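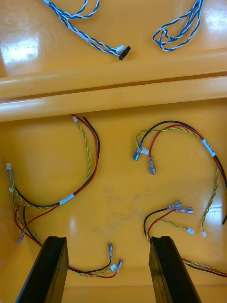 Mollico Recipe Units

Readme, version 2
5 February 2019

Mollico is a small table of kitchen measures and a set of recipes which use them. I made it because the recipes in my family notebooks are written in cups, spoons, glasses and "a small bowl", and my kitchen scale knows only grams. After some years of converting by hand I put everything in one file, and now I share it.

What is inside

ingredients.csv has 400 rows. Each row is one ingredient, with the weight in grams of one cup, one tablespoon and one teaspoon.
recipes.csv has 130 recipes, mostly bread, soup and simple cakes.
notes.txt has remarks which did not fit in a column, for example how I fill a cup of brown sugar (pressed with the back of a spoon).

All files are plain text in UTF-8. The separator is a semicolon, because many ingredient names already have a comma in them. The decimal mark is a point.

Columns in ingredients.csv

name: in English, singular, lower case
other_name: a second name, if I know one
cup_g: grams in one level cup
tbsp_g: grams in one level tablespoon
tsp_g: grams in one level teaspoon
state: whole, chopped, ground, liquid
source: W or P

The letter W means that I weighed the ingredient myself. The letter P means that I copied the number from the package and did not check it. Please be more careful with the P rows. Flour of the brand Pai and flour of the brand Wulen are in separate rows, for they gave me different weights from the same cup.

An empty cell means that the value is not known. It does not mean zero. In version 1 I wrote 0 in such cells and this was a mistake, it made some cakes without salt.

How the weighing was done

I filled the cup with a spoon, leveled it with a knife, and weighed it on a Vernier scale. I did this three times and kept the middle value. The scale shows whole grams, so the teaspoon values of light things such as dried herbs are weak. For these I weighed ten teaspoons together and divided.

Known problems

Chopped vegetables depend very much on the size of the pieces. My pieces are rather small.
Honey was weighed in winter and it was thick.
Eggs are not in the table. Recipes give them by number.
Two recipes for rye bread have the same title. They are different recipes, see the column id.

Use

You may copy, change and print the files. If you publish them, please keep this readme with them. Corrections are welcome, above all for the P rows; write which cup you used and its volume. Volumes for liters are stored in milliliters, so one liter is 1,000.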